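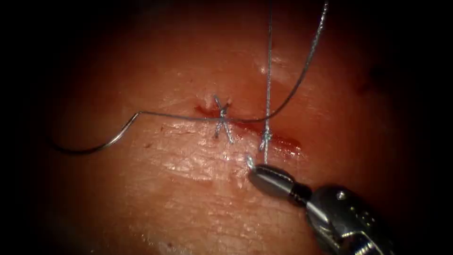 **Ellusier** wrote:

I read the write-up two times and I still don't understand the main number. You report 189 trials of autonomous knot tying, and a knot counts as success if it is "closed and placed". Who decides closed? If it is the same person who trained the policy, I don't trust it much.

---

**Drorkero** (thread starter) wrote:

Fair question. The label was given from the video by two raters who did not train anything. When they disagreed, the trial was counted as failure. With this rule we have 102 successes in 189 trials. I know it is not a high number. The older policy, without the tension term, was much worse, but its trials were done on another pad, so I did not put them in the same table.

In the still at the top, the stitch near the center is already cut short. The second one has its knot down and the long thread is not cut yet. The driver still holds the short tail. This last part is where most of our failures come from: the jaws open too early and the tail slips back through the loop.

---

**Urby** wrote:

> the jaws open too early

Is this a policy problem or a perception problem? In our lab the policy was fine and the tail was simply lost under the glare. We changed the light and got better results without any new training.

---

**Drorkero** wrote:

Both, I think. We have strong reflection on the surface too, quite near the instrument. I tried masking the bright areas and it helped in 5 of the 10 replays I tested — too few to claim anything.

---

**Ellusier** wrote:

Two raters is better than I expected, thank you. But I disagree about the pad. If you compare with the old policy in the text, you should run it again on the same material. Otherwise please remove the sentence.

Also, a knot that looks tight on video can be loose. Did you pull on any of them?

---

**Drorkero** wrote:

No pull test yet. I will remove the sentence until the old policy is repeated.

---

**Arabzadeh** wrote:

I don't agree that the comparison must go out. A weak baseline with a clear note is more useful for me than no baseline. Write that the pad was different and let the reader judge.

One more thing: does the needle stay parked during the whole knot? When ours lies on the tissue, the long strand crosses the first stitch and sometimes catches on the cut ends.

---

**Drorkero** wrote:

Yes, we leave it to the left, on the surface. The strand passes over the first stitch for us also. I did not label catching as its own failure type, so I must go through the videos again. I will post the table here in June.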